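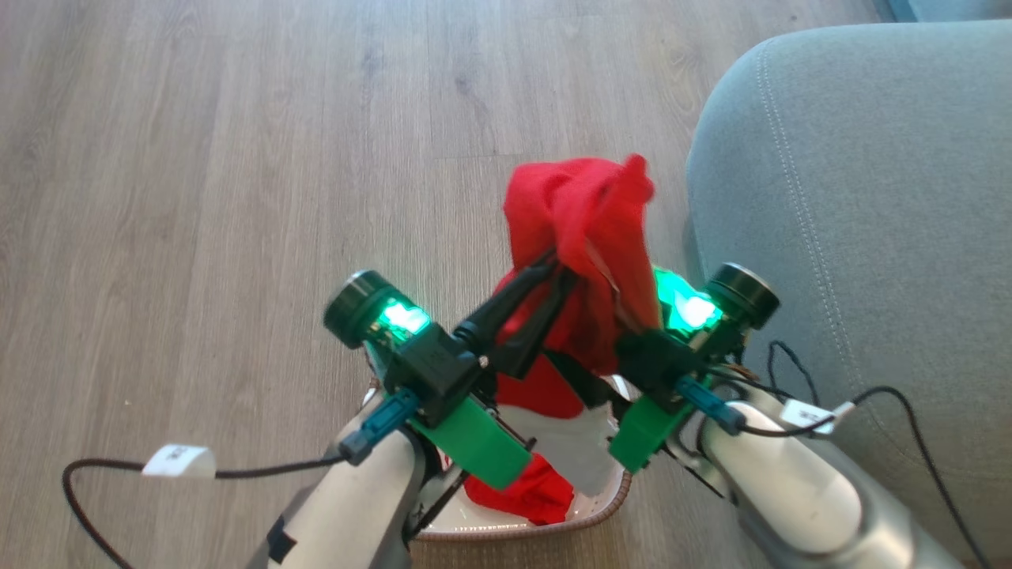 Red cloth, small basket, plank floor.

Hi, and welcome to Petberg! I started this little mending and laundry shop on Cropper Street with one sewing machine and a folding table, and I'm still here most days, usually with pins in my sleeve. We take in whatever you've worn out – school coats, work pants, curtains the cat got to – and we send it home fit to use again.

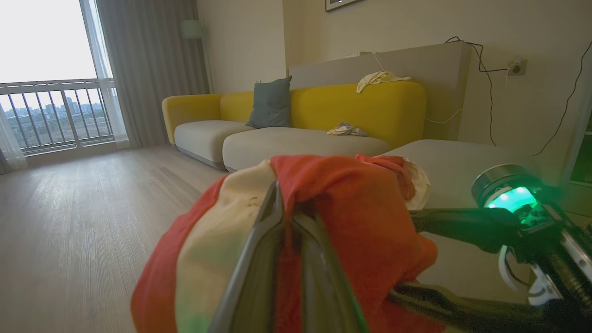
Stains are what people ask me about most, so let me say it plainly: please don't scrub! Small brown marks on a cream patch, with bright red-orange right next to it, are the sort of job I like to take slowly, with cool water and a soft brush. Frayed corners get a row of hand stitching first. A basic mend is 34 dollars and I'll always call before going over that.

We close for two weeks in December, and our shop birthday is 7th July (there's cake, come by!).

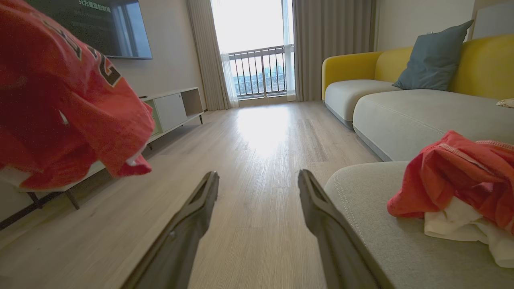
Kids from Jerkeck School get their hems done free that day, up to 50 pairs, so bring them in early. The door's at 339 Cropper Street, next to the bakery, and you can park out back for 90 minutes.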